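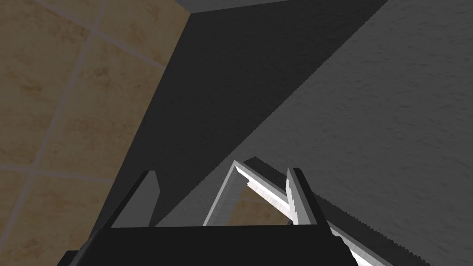

# Do Carrots Really Let You See in the Dark?

Somebody has probably told you this one at dinner. "Eat your carrots and you'll be able to see in the dark." Maybe it was a grandparent. Maybe it was a poster in the school cafeteria with a rabbit on it. Grown-ups say it with such a straight face that most kids just pick up the fork.

But wait a minute. Have you ever eaten a carrot and then seen better at night? Even a little? It's a fair thing to ask, and you should ask it about plenty of other things people tell you too.

## The part that's true

Old sayings often have a small bit of truth stuck inside them, and this one does.

Carrots are orange because they hold a lot of a stuff called beta-carotene (say it BAY-tuh CARE-uh-teen). Your body can turn beta-carotene into vitamin A. Your eyes need vitamin A, most of all when the light is low.

At the back of each eye is a thin layer called the retina. It is packed with tiny cells that pick up light. Some of them, called cones, work best in bright light and let you see colors. Others, called rods, do the job when it's dim. Rods use a special chemical to catch light, and your body makes that chemical with vitamin A.

So if a person gets far too little vitamin A for a long time, the rods can't do their work. That person may trip over things at dusk that everybody else can see. Doctors call this night blindness. For someone like that, food with vitamin A in it really can help.

## The part that isn't

Now look at what the saying promises. It doesn't say "if you are very short of vitamin A, carrots may help you see normally again." It says carrots let *you* see in the dark.

If you already get enough vitamin A, and most kids who eat a mix of foods do, more carrots won't add anything. Think of filling a bathtub. Once the water is up to the top, leaving the tap on doesn't give you a better bath. It gives you a wet floor.

And nobody can see in total darkness, no matter what they had for lunch. Seeing means catching light. If there's no light at all, there is nothing for your eyes to catch. A cat can't do it either, whatever you may have heard. Cats are very good with a little light, but they need that little bit.

What about eating 100 carrots? Please don't. Your night vision would stay just the same, and if you kept eating piles of them for weeks, your skin could start to look a bit orange. That part sounds like a made-up story too, but doctors do see it. It usually shows on the palms and the bottoms of the feet, and it fades when the person goes back to eating like everybody else.
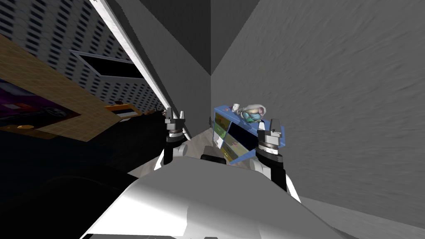
## So who started it?

Here you'll find a story that gets repeated a lot. During World War II, British pilots were shooting down enemy planes at night. Newspapers printed that the pilots had sharp eyes from eating carrots. The pilots really had a new tool called radar, which finds planes with radio waves, and some people say the carrot tale was a trick to keep radar secret.

It's a great story. Be a little careful with it, though. The carrot tale was certainly told, and posters at the time did tell people that carrots would help them in the blackout, when the street lights were off. But Britain also had plenty of carrots to use up and not much of some other foods. Whether the enemy was ever fooled is much harder to show. People knew carrots were supposed to be good for eyes before the war, too.

You'll notice what just happened. We went looking for the truth about one tale and ran into a second tale that explains the first. This happens all the time. A story that begins "the real reason people believe that is..." needs checking as much as any other.

## Try it yourself

You can't test radar at home, but you can find out something about your own eyes in the dark.

1. Sit in a bright room and look at a bookshelf or a poster.
2. Have a grown-up turn off the light. Leave the door open a crack so a tiny bit of light comes in.
3. Say out loud what you can make out. It won't be much.
4. Stay put and wait. Don't look at a phone, or you'll have to start over.
5. After a few minutes, look again.

You should see more than you did at first. Your eyes keep getting better at this for a long while – close to 40 minutes for some people – as the rods slowly build up their chemical again. Then try to name the colors of the books. Most people find they're guessing, and now you know why: the cones have more or less gone off duty.

Could you use this to test carrots? A class might try it, with half the kids eating a carrot first and half not. But suppose the carrot group did better by a hair. Was it the carrots? Or were those kids sitting nearer the door? Did they *want* the carrots to work? One try on one afternoon can't tell you.

## What to say at dinner

Carrots are a perfectly good food. So are sweet potatoes, spinach and eggs, which also give you vitamin A, though no one makes big promises about spinach and flashlights. You can eat the carrots and still ask how anybody knows. Just chew first.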